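Capítulo 7
Cuando el aeropuerto se detiene: gestión de incidencias en terminal

Quien haya pasado una noche entera en una sala de embarque, con el abrigo doblado a modo de almohada y la pantalla empeñada en decir «retrasado», sabe ya bastante de lo que vamos a tratar en este capítulo, aunque no conozca todavía los términos. Conviene empezar por ahí, por lo que el pasajero ve y oye, y dejar para más adelante los organigramas, que también llegarán (y con paciencia se hacen llevaderos).

Pensemos en el aeropuerto de Narnico, que nos acompañará hasta el final de la unidad. Es una instalación mediana, con 3 puertas de embarque en la planta alta y 2 cintas de equipaje en la baja, pensada para un tráfico tranquilo y repartido a lo largo del día. Una tarde de junio, poco después de las cinco, falla el suministro eléctrico en el edificio. Los generadores responden, sí, pero solo alimentan la iluminación de emergencia, la torre y las comunicaciones. Las cintas se paran. Los mostradores de facturación se quedan a oscuras. En la sala hay en ese momento 646 personas, y al caer la noche el número de viajeros afectados, sumando los vuelos desviados y los que nunca llegaron a salir, asciende a 2888.

¿Qué hace entonces el jefe de turno? El estudiante suele contestar que llamar a la compañía eléctrica, y no le falta razón, pero esa llamada la hace otra persona. Al jefe de turno le toca ordenar el edificio: decidir qué accesos se cierran, por dónde se entra a pie, dónde esperan los taxis y quién habla con la gente. Esto último se descuida muchísimo. En Narnico, la aerolínea Wirkari mandó a su personal a recorrer las colas con hojas escritas a mano, mientras que Rodon, con más medios y más empleados, confió en una megafonía que apenas se oía junto a las puertas. Al final del capítulo volveremos sobre las reclamaciones que recibió cada una.
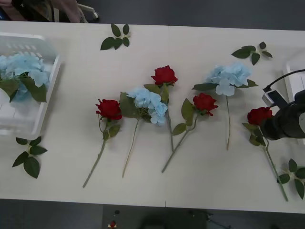
Hay además una cuestión de vocabulario que nos ahorrará confusiones. Llamaremos incidencia a todo suceso que altera el servicio sin obligar a desalojar, y emergencia al que exige sacar a las personas de una zona. La frontera se cruza a veces en pocos minutos, y el plan debe decir con claridad quién está autorizado a declararlo. En el modelo Başaran, que estudiaremos en el apartado 7.2, esa facultad recae siempre en quien se encuentra físicamente en la terminal.

Antes de seguir, recuerde el lector la última vez que un viaje se le torció y anote en el cuaderno dos cosas: qué información echó en falta y a quién se la habría pedido. Usaremos esas notas en la primera actividad.

7.1 Los primeros quince minutos

El reloj empieza a correr con el primer aviso, venga de donde venga.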